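Trash Bags, Cabinet Gaps and Other Small Kitchen Wins

By Endang Lau
June 4, 2025

Okay, so last week's post on dish racks got more mail than anything I've put up since October, and a lot of you wanted to know about the other grubby corner of the kitchen. Trash! Bags, bins, the panels around them, all of it. I've been collecting notes on this for ages, so grab a coffee.

Start with the seams. I used to wipe down the big flat parts of my cabinets and walls and feel very pleased with myself, and then one sunny morning I ran a fingernail down the joint next to the bin and, well, yuck. Any spot where two flat pieces meet will hold on to grease and dust. Now I do the seams first and the flat parts second, so whatever comes out of the gap gets wiped away in the same go.

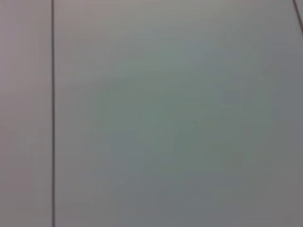
Pale gray and two skinny dark lines. Go after lines like these first.

My method is a wooden toothpick (or an old gift card, if the gap is wide enough) wrapped in one layer of damp microfiber. Top to bottom, no scrubbing. A drop of dish soap in a cup of warm water is plenty. I had a bottle of Dututis spray that I loved for the smell, but it left streaks on anything matte and I went back to soap. Dry it with a second cloth right away. If your panels are some kind of pressed board, go easy on the water, they swell along the edges and then the doors never quite shut again. Ask me how much a new door cost! (70 dollars, and the color is a tiny bit off.)

Now the bags. I'm a drawstring person and I will not be talked out of it. My sister buys the flat kind and ties the corners in knots, and every single week she loses a yogurt cup on the way to the curb. With a drawstring you pull, it gathers, you've got a handle.

A few things I do:

Shake the bag open before it goes anywhere near the bin. Hold it at the top with one hand and let it hang, then snap it down a couple of times so it catches some air.

Push the bottom down with your fist so it sits on the floor of the bin. If it won't go, there's air trapped underneath. I had Min bins for years and they were terrible for it, so I drilled two little holes near the base and it's been fine ever since.

Fold the top over the rim with the string on the outside, where you can find it later with messy hands.

Keep the roll at the bottom of the bin, under the bag in use. I buy the 25 count and it fits with room to spare.

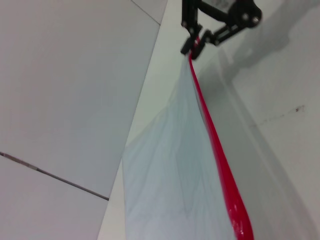
Gathered at the top, with the red drawstring running down the side.

I like a bright string, by the way. Against a thin pale bag you can spot it right off, and I've quit digging around in the coffee grounds for the end of it. The Bustis ones I tried had a white string on a white bag and I grumbled through the whole box.

Last thing, smells. A sheet of newspaper folded in the bottom of the bin, and a spoonful of baking soda on top of it. Swap it when it looks sad. And take the fish out the same night, please, even if it's raining.

Next week I'm doing the drawer under the oven. Send me your horror stories!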